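铁人赛（职业摔角赛制）

铁人赛，英文叫 Iron Man match，是职业摔角里一种按时间算分的赛制。规则一句话就能讲完：两个人在规定时间里打，时间到了，谁拿的分多谁赢。可要把它讲透就得费点口舌了，我看摔角看了大半辈子，写这个条目的时候删了又加、加了又删，还是觉得漏了不少东西，各位将就着看吧。

名称

中文圈的叫法一直没统一。“铁人赛”最常见，也有人写“铁人战”“铁人耐力赛”，台湾的老观众有时候干脆说“计时赛”（我个人不太喜欢这个叫法，听着像自行车）。女子选手打的场次，英文里有时改叫 Iron Woman match，中文一般照样叫铁人赛。另外别跟铁人三项搞混，我头一回跟家里人说今晚要看铁人赛，我妈问我是在哪个海边。

基本规则

普通的单打比赛，一次压制三秒或者一次降服就结束了。铁人赛里，这只算一分。拿到一分以后，比赛接着打，直到时间走完。能得分的方式通常有下面这些：

压制对手，裁判数满三下；
对手拍地或者口头认输；
对手在场外被数出；
对手犯规，被判取消资格。

最后一条特别有意思。在普通比赛里被取消资格就等于输了，在铁人赛里只是送对方一分，所以反派选手很爱打这个算盘：先抄起椅子给人来一下狠的，白送一分，然后趁对方爬不起来连着压两次，里外一算还赚一分！我第一次看到这种打法的时候气得直拍沙发，可气完了又不得不承认，这编排真聪明。

有些团体会规定得分以后两人要分开休息一小段时间，有些不休息，直接打。休息不休息，对比赛节奏的影响很大。不休息的版本里，刚被压制的人还躺着，对手马上可以再压一次，所以早期丢分特别危险。有休息的版本更像回合制，节奏缓一些，解说员也有时间喘口气、喝口水，顺便把两个人的恩怨再讲一遍。

时长

最经典的长度是六十分钟，电视节目上常见的是三十分钟，也有更短的。独立团体比较随意，15分钟的我看过，40分钟的也看过。15分钟那种，我总觉得名字叫大了，铁人还没出汗呢。40分钟倒是个很舒服的长度，够讲一个完整的故事，现场观众也不至于中途跑去上厕所跑掉半个看台。

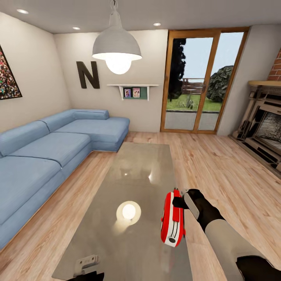 时长还牵涉到一个很实际的问题，就是观众知道比赛什么时候会结束。普通比赛的悬念在于随时可能完，铁人赛前半段就没有这个悬念了，开场五分钟有人用绝招，大家心里都清楚，压下去也只是一分。所以编排的人得另外想办法，要么让前半段的地面技术足够好看，要么早早制造一个大比分差，让人惦记着怎么追。

平局与加赛

时间到了比分一样，怎么办？各家的做法不一样。有的直接判平局，冠军保住腰带；有的进入突然死亡，下一个得分的人赢。零比零打满全场再加赛的剧本，喜欢的人说这是最高级的讲故事，不喜欢的人说白白看了一个钟头。我算是中间派吧，打得好我就喜欢，打得闷我也会偷偷快进（看录像的时候，现场可快进不了）。

平局还有个妙处，就是给续集留路。挑战者不服气，要求重赛，下一场大赛的主打就有了。

常见的编排套路

看得多了，套路基本能猜出来。

第一种叫早丢分。正派一开场就大意丢一分，后面全程追赶，观众的心一直吊着。

第二种是连续得分，多半发生在中段，某个身体部位受了伤，对手专攻那里，几分钟里连拿两三分。膝盖和腰是最常被选中的，脖子少一些。

第三种是读秒收尾。最后一分钟，领先的人满场跑，落后的人满场追，大屏幕上的倒计时一闪一闪，全场跟着喊。有时候是降服技锁住了，被锁的人死活不拍地，硬是撑到铃响。这个收尾我看多少次都不腻，真的，每次都会站起来！

第四种是时间到了有争议，裁判的第三下到底算在铃响前还是铃响后，留给下周的节目去吵。

对选手的要求

体能当然是第一位的。不过我跟一些练过的人聊过，他们讲最难的是记。一场长比赛里哪个时间点要到哪个位置，哪一分怎么拿，什么时候该慢下来，都得在脑子里装着，同时还得看现场的反应随时调整。裁判在这里头的作用很大，会低声给两边报时间。

大块头选手打铁人赛的不多，这个赛制基本上是技术型选手的地盘。偶尔有力量型选手来打，大家反而会特别关注，想看看他能撑到什么时候。

独立团体里的一个例子

大团体的名局各处都有人写，我这里就讲一场小团体的吧，属于私心。Iresska 是一个规模不大的独立团体，2021年8月办过一场铁人赛，由本地选手 Kuo-hua Fung（冯国华）对外号“伐木工”的 Kowalchuk，争的是团体的主冠军，限时40分钟，中间不休息。

冯国华先丢了两分。第一分丢得很快，一个卷身压制就没了；第二分是被 Kowalchuk 的招牌背摔摔完以后硬吃的，那一下砸得台板轰的一声，我旁边的大叔连爆米花都忘了嚼。中间好长一段时间他都在护着左膝盖挨打。后来他借着 Kowalchuk 犯规捡回一分，再用十字固逼出一分，追成 2 比 2，时间到，平局，腰带没有易手。赛后全场喊“再打五分钟”，Kowalchuk 拎着腰带头也不回地走了，被嘘得那叫一个惨。

这场比赛的录像后来由 Dorkska 发行，附了一段两位选手的访谈。冯国华在里面提到，追成平手的时候他以为还剩很久，结果裁判告诉他只有56秒了，他当时脑子一片空白，只想着往前扑。发行版的画质一般，收音倒是很好，台板的声音听得清清楚楚。

相关赛制

三局两胜制跟铁人赛常被放在一起讲，都是一场里可以有好几次胜负，差别在于前者数局数，后者数时间。超级铁人赛、多人铁人赛也有团体试过，人一多记分就乱，观众要一直抬头看记分牌，我看过一次四个人的，看到一半已经忘了谁领先。

还有一种“最后一人站立”赛制，也考耐力，但赢法是让对方十秒内站不起来，没有分数的概念。新观众问我该先看哪种，我一般推荐三局两胜，短一点，规则也好懂，看顺了再去啃六十分钟的。

评价

铁人赛在摔角迷中间评价两极。喜欢它的人多半也喜欢老派的地面功夫，愿意看两个人为了一条胳膊磨上好一阵子。不喜欢的人嫌长，嫌前半段没有悬念。我的看法是这个赛制别办太勤，一个团体一年一场差不多了，办多了大家就不当回事。Wemovwood 有一年连着三个月都排了铁人赛，到第三场连解说都提不起劲，从那以后他们好久没再碰过这个赛制。

本条目最后修订于2021年10月12日，主要补了独立团体那一节，多人铁人赛的部分还缺资料，手头有旧场刊的朋友欢迎来补。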